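Ponel opens hand-guided teaching programme for household robot tasks at Udcombe

Company to release 2000 recorded demonstrations to schools and small workshops from October

UDCOMBE — Ponel, the robot training firm, has opened a teaching programme in which people with no programming background show a robot arm how to do everyday household jobs. They do it either by taking hold of the arm and moving it, or by steering it from a separate set of controls a short distance away.

The programme is called Tawhiri. It runs from the company's workshop in Udcombe, with a second site at Brernby due to start work in October. Its first collection will hold 2000 recorded demonstrations covering kitchen and tidying tasks, and Ponel will offer it to schools, colleges and small engineering firms under a single licence.

Each demonstration is one complete attempt at one job. The person teaching moves the arm through the task from start to finish while the system records the position of every joint, the opening of the gripper and the view from the cameras. The recordings are then used to train a control program, which tries the same job without anyone guiding it.

Stela Iordache, programme manager for Tawhiri, said the company wanted the teaching to be done by people who do the jobs at home.

"Most of our teachers came to us from catering, care work and retail," she said. "They know how to pick up a cup. We spend the first morning getting them used to the weight of the arm and how the gripper opens and closes, and by the afternoon they are recording."

Teachers work in pairs. One guides the robot and the other resets the table between attempts, moving objects to new starting positions so that the recordings do not all look alike. They change places after 200 attempts.

The first group of tasks deals with hanging things up and taking them down again. Ponel chose mugs on a mug tree as the opening task. A handle has to be brought to a peg at the correct angle, and a small error early in the movement becomes a large one by the end. 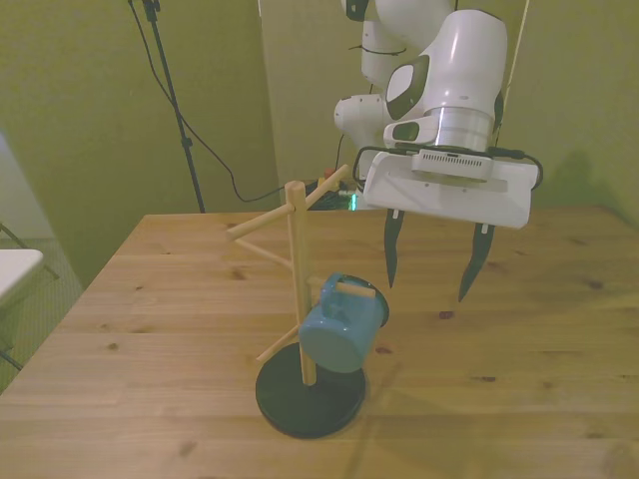 Why teach the robot by hand when its movements could be written as a program?

A written program works well when every object is in the same place each time. Household objects seldom are. A person guiding the arm makes small corrections all the way through the movement, and those corrections are recorded along with everything else. With enough recordings of the same job done from different starting points, the control program has something to draw on when a peg is higher or a handle faces the other way.

Ponel uses both methods of teaching because they suit different jobs. Guiding the arm by hand gives the teacher a direct feel for contact, which helps when one object has to slide over another. Remote control keeps the teacher's hands and arms out of the camera view and allows longer sessions with less strain on the shoulders.

Jasper Vermeulen, who leads engineering on the programme, said the remote controls had been rebuilt twice during preparation.

"The first version had too much delay in it. You would move your hand and wait, and then you would overcorrect," he said. "The second was quick enough but tiring to hold. The present one is lighter, and it pushes back slightly when the gripper meets something."

Failed attempts are kept. A dropped mug or a missed peg is marked as a failure by the teacher at the end of the recording and stored in a separate part of the collection. Attempts in which the teacher misses, backs off and then finishes the job are marked as recoveries, and Ponel expects these to be of particular use to research groups.

Szymon Urbańczyk, one of the first teachers to complete the training, previously worked in a hotel kitchen.

"You have to slow down and think about what your wrist is doing," he said. "With the remote controls I was poor for a couple of days. Then it settled. Taking a mug off the peg is harder to teach than putting it on — you have to lift before you pull, and I had never noticed I did that."

The Brernby site will be run by Bořivoj Tichý and will concentrate on remote control. It will take on folding cloths, loading racks and closing drawers. Teachers at Udcombe will continue with hanging tasks until the first collection is finished.

Half of the collection, 1000 demonstrations, will be recorded by hand guidance and half by remote control, with the method noted on every recording so that users can compare the two. Schools and colleges taking the licence will also receive a printed guide to setting up a table, placing cameras and running a teaching session safely.

Traian Neagu, managing director of Ponel, said: "We are asking people to show a machine something they do without thinking, and to do it many times over with care. It is skilled work and we pay for it as skilled work. Applications for the Brernby teaching posts are open now."

Teaching posts are part-time and include paid training. Applicants do not need experience with robots or computers. Visits to the Udcombe workshop can be arranged for schools and trade press by contacting the Ponel programme office.

About Ponel

Ponel records and prepares demonstration data for robot arms used in homes, colleges and light industry. The company is based in Udcombe.

Press contact: Stela Iordache, Tawhiri programme office, Ponel, Udcombe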